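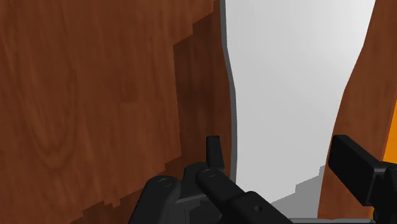
Wrist view from the simulator, fingers apart, with wood on either side.

April 4, 2022
By Mal-soon Ok

Juda held an open day in February to show off Cekov, its practice software for robot arms, and I went along expecting biscuits and a lanyard. I got the lanyard. What follows is a review of the software, as far as a person can review something after two turns at the controls and a long wait between them.

Cekov lets you drive a gripper around a simulated room before you are trusted with a real one. Gun-woo Ahn ran the demonstration and had plainly given the same talk several times that morning, as he had begun answering questions we were still raising our hands for. You get an outside view of the arm and a second view from the wrist, and you swap between them with a pedal. The pedal squeaks. I mention it because I heard it 737 times, or it felt that way.

The wrist view is the one worth having. The gripper is modelled with real care, down to the bolt heads and the rounded edges of the black links, and I felt I could have taken it apart with a spanner. The wood has a handsome reddish-brown grain with knots and swirls, the sort of thing my aunt would have had a sideboard made of. Then you notice the shadows, which come in steps like a badly cut staircase. Gun-woo said there was a setting for that. He did not say what it was set to.

One finger looks enormous and the other like a stub, which is simply what happens when you look along a gripper from the wrist, but it takes some getting used to. On my first turn I steered by the big one and drove confidently into the furniture. The software made no sound at all. I would have liked a clunk. My second turn went better, and I managed to park the fingers where I had been told to and keep them there for 6 seconds, to mild applause from a man waiting for his go.

Controls are good once you find the slow mode, which lives under a menu called Sun for reasons lost to the company. Menus in general are a weak spot — I opened the one for lighting three times while looking for the one for speed. The printed guide is better than the help pages and was sitting in a box under the table.

Price is 900 for a single seat, or 2000 with the pedal and the wrist controls. The older Isunon package costs less and looks it, though its collisions do go clunk. For a training room I would pay for Cekov and bring a drop of oil. For anyone at home, wait until they sort the menus out.

Juda say the next open day will have more seats. I have asked about the biscuits.

Contact us | Copyright 2022 | Back to top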